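Pop-ups, Perfume and a Very Long Queue: My Night at the Gasser Launch

I should say up front that I am hopeless at parties. I arrive too early, I find the person with the tray and I stay near them all evening. So when the invitation to the Gasser fragrance pop-up landed in my inbox I nearly let it slide, and then I saw it was at the old Pladelholm, and I have a soft spot for that building. My mum bought her wedding shoes there when it was still a department store (cream satin, a size too small, she wore them anyway).

It's been an events space for a while now. The escalators don't run, but the brass rails have been polished up and the lift still has its little folding seat for the operator. For the launch they'd closed off the whole ground floor and hung it with pale green fabric, right down to the old glove counter, and every few metres there was a booth where you could stick your nose into something. 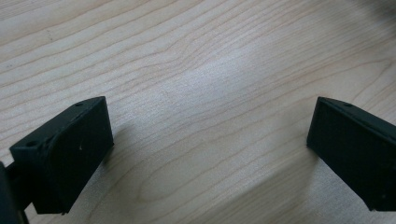 The new scent is called Drulau and it comes in 2 strengths. The lighter one is all fig leaf and wet stone, and I liked it straight away. The stronger one smells like the inside of a cedar wardrobe with an orange left in the pocket of somebody's coat, and I hated it for a good ten minutes before I went back and asked for another spray. I'm wearing it as I write this, so make of that what you will!

Anselmo Honorato made it. He's a small man with a big laugh, and he spent most of the evening behind the middle counter, dabbing it on people's wrists himself while the staff tried to get him to go and stand in front of the media wall. I asked him what he'd been aiming for and he said, "My grandmother's hallway, but with the door open." Then he asked what I'd had for lunch, because he could smell coriander. I'd had a banh mi at noon. It was past seven.

There were 600 guests on the list for opening night, which is plenty in a room with one working coat check. I queued for the engraving bar behind two make-up artists who were comparing sore feet, and by the time I reached the front I knew all about the bridal season and had been given half a muesli bar. The engraver asked what I wanted on my bottle. I panicked and said my own name.

Upstairs was calmer. Hussam Nasrallah, who looked after the styling for the whole event, had turned the former tea room into a kind of supper club with low lamps and proper chairs, and the food kept coming: tiny lamb pies, figs with a bit of blue cheese, a cold pea soup in glasses that I drank far too many of. He told me the fabric downstairs had been dyed three times before he was happy with the colour. The first go came out "hospital" and the second came out "frog".
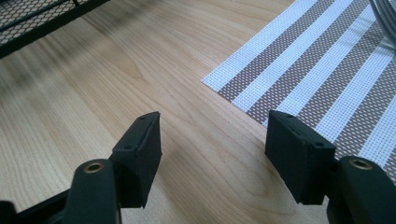

Do you need a ticket to go?
Entry is free all week, but you have to book a time slot, and the evening ones go first. Tuesday morning is your best bet if you don't like crowds.

Back to the party. The speeches were short, thank goodness. Somebody from Gasser thanked somebody else from Gasser, Anselmo waved, and then the Grokorbridge, a brass band I'd never heard of, came marching down the dead escalator playing a disco number. I don't dance at work functions. I danced at this one, next to a beauty editor who'd kicked off her heels and tucked them under the glove counter.

I did have a grumble or two. The lighting at the booths was so flattering that I couldn't read the cards, and the room got warm enough by nine that all the scents began to run together. If you're serious about smelling the thing properly, go early, before your nose gives up. And take a jumper you can put in your bag, as the coat check moves at its own pace.

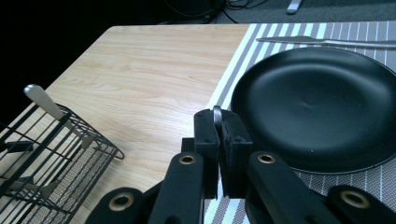
How many bottles are being sold at the pop-up?
There are 2,000 of the launch edition, with the green cap, and they're sold only at the Pladelholm. The ordinary bottle goes into shops in March.

I left at 11 with a gift bag, a bottle that says my name in lovely curly letters and one of the lamb pies wrapped in a serviette. The tram home was packed, and the woman beside me leaned over and asked what I was wearing. I gave her one of the sample vials out of my bag and she'd sprayed it on her scarf before we got to the next stop.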